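Boards > Snacks and Sweets > Chips > Has the bag gotten smaller?

2025-07-21, posted by jendar_mom

Okay, I need somebody to tell me if I'm losing it. We've bought the Cruzado lime chips for years, same store, same shelf, and I swear the bag used to last two lunches. My son finished one in the car before we got to the end of our street. The price went up again too. Did they shrink it or did my kid just turn 13?

saltlick_dave
Both, probably. I don't keep old bags lying around (my wife would have words), but the weight on the front is smaller than it was last November. I know because I had a bag shoved in a coat pocket all winter. Ate them too. Stale, not terrible.

Natália Vlček
I'm going to disagree a little. The small bag has been the same for as long as I've been buying it. What changed is the multipack, which went from 12 bags down to 10 and kept the same outer box! So you open it and there's all this room in there. That's the one that makes me mad.

saltlick_dave
Nope, I'm talking about the single bag. Different recipe on the back too, they moved the sunflower oil up.

kettle_or_bust
You people are paying name brand prices for lime dust. The Dornon store brand is fine. I switched my whole family over and only one of them noticed, and she's four. Anyway, I think a lot of this is how they puff the bags up. Lay one flat on a table and it's never as big as you had in your head.

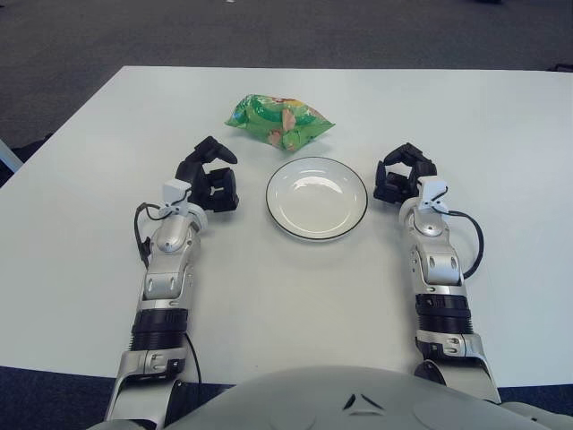 Green bag, lying flat

jendar_mom
Kettle, we tried Dornon. The plain ones are okay but the lime tastes like floor cleaner to me. Sorry! And the air is there so they don't get crushed, I get that part, I just don't want to pay more for it.

Natália Vlček
Agree on the Dornon lime. Their barbecue is good though, I'd buy that over Cruzado any day.

kettle_or_bust
Floor cleaner is harsh – it's more like a cough drop. I stand by it.

jutero_fan
If anyone's near a Jutero, they have the big party size 2 for 1 until they run out. I split one into sandwich bags for the week and it takes me maybe one episode of whatever's on. Way cheaper than singles.

saltlick_dave
Does that work if you have no self control? Asking for me.

jutero_fan
Top shelf, behind the rice. My husband is tall so it only works on me.

jendar_mom
Going to try the sandwich bag thing. I'll still be writing to Cruzado about the price, and if they send me a coupon I'll post it in here.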